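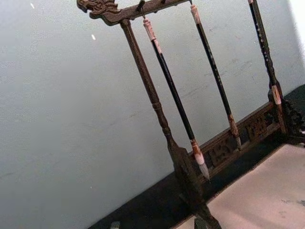 Lending an object to a small library exhibit: what should I ask for in writing?

Hello everyone, and sorry in advance for the length! The Belbridge library is putting together an exhibit on handwriting and letters, opening in August, and they have asked to borrow some things from my late aunt's house. She taught penmanship for years and kept everything. They want 17 of her letters and also her brush rack, the dark wooden one with the carved dragon head at the end of the top rail and the calligraphy brushes hanging from it by little loops. I'm happy to say yes, I really am, but all I've been given so far is a friendly email. The carving has openwork in it and I worry about it being bumped in a hallway case. Should there be a contract? Who pays for insurance? And is it rude to ask for the letters to be shown as copies?

Ida Brinkmann
February 18, 2021

Binley

It isn't rude at all, and please don't let anyone make you feel that it is. I worked on displays at a county library for a good many years and we had a loan form for everything, even a borrowed teapot. Yours should have the start and end dates, a list of each item with its condition, who carries it both ways, and the value you both agree on. Take your own photos before it leaves the house – the carved end from both sides, the underside, and every brush – and have both of you sign prints of them.

On insurance, the usual thing is that the borrower covers the object from the moment it leaves your door until it comes back, but a small library may only be covered for what it owns. Ask to see the page of the policy that mentions loans. We once had a quilt valued at 748 dollars and found out the week before opening that the policy stopped at 614, so we had to call the insurer and have it raised. It took one phone call, but I did lose some sleep over it.

Copies of letters are perfectly normal. Ink fades under display lights, and a good color copy looks lovely in a case. Just ask them to say on the label that it is a copy.

dillemero_reader

Get it in writing. My grandfather's medals took 82 days to come back after a show closed.

Seppälä

I agree with Binley, and would only add the wording of the credit line. Decide now whether you want your name on the label or "private collection," and put it on the form, spelled the way you want it. Also ask whether the case locks and who has the key. If the only case they have is the open-shelf kind, I would lend the copies of the letters and keep the rack at home, or bring it in for opening night and take it back with you afterward.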